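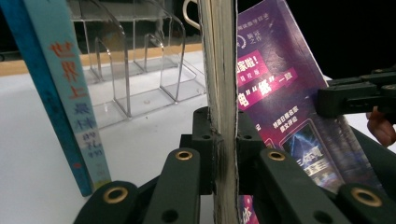 I run the sorting room at Bezerra, where used books come in by the crate and go back out to shops and schools, and for the past while I've been the person who gets asked whether we like the Numum shelving gripper. Short answer, yes, mostly! Longer answer, it depends on what you hand it. Books are a mean thing to grip. You get a thick one with slightly uneven page edges held at the base in the clamp, and right next to it a bright pink and purple one with Chinese lettering, tilted over against its neighbors, and a blue one leaning in from the other side. Clear dividers help a lot, by the way, and they let you see what's going on down at the bottom of the slot.

The Numum is sold by Utonico as a hand tool and as the end piece for their Bireo arm. We bought both. The jaws are the same on either one, so whatever you learn by hand you can pretty much carry over to the arm, and that was what sold me.

What it does for us

Before, two of us stood at the bench all shift pulling books, checking spines, and slotting them by language. On a good shift we got through 400. With the arm doing the slotting we get through 2000, and nobody lost their spot over it. What changed is what we do with our hands. I used to go home with a sore thumb (pinch a fat hardcover a few hundred times and tell me how yours feels). Now I mostly look at condition, decide what gets repaired, and step in when the arm stops and beeps at me.

It took some getting used to. The beep is awful. And the room is less chatty than it was, because the second person is often over at the repair table with headphones on. We moved the tables closer in February and that helped.

What I'd want to know before buying

Thick books are easy. Thin magazines are still a pain, and we do those by hand.

Leaning books are fine as long as the row isn't packed tight. If it is, loosen it first or you'll drag the neighbor out too.

Glossy covers want the soft pads. The pads come in the box but they're in a little bag under the foam, and I almost threw ours out.

Teach it your own racks. The factory settings are for deeper slots than ours, and our first morning was a lot of stopping and starting.

Ordering

Hand tool, with soft pads: 348 dollars
Hand tool plus arm mount kit: 1804 dollars
Bireo arm: sold separately, ask for a quote

If you're not sure, get the hand tool first and let the people who'll be working next to it try it for a few shifts. Ours had opinions, and we changed the table height and the slot order before the arm ever got bolted down.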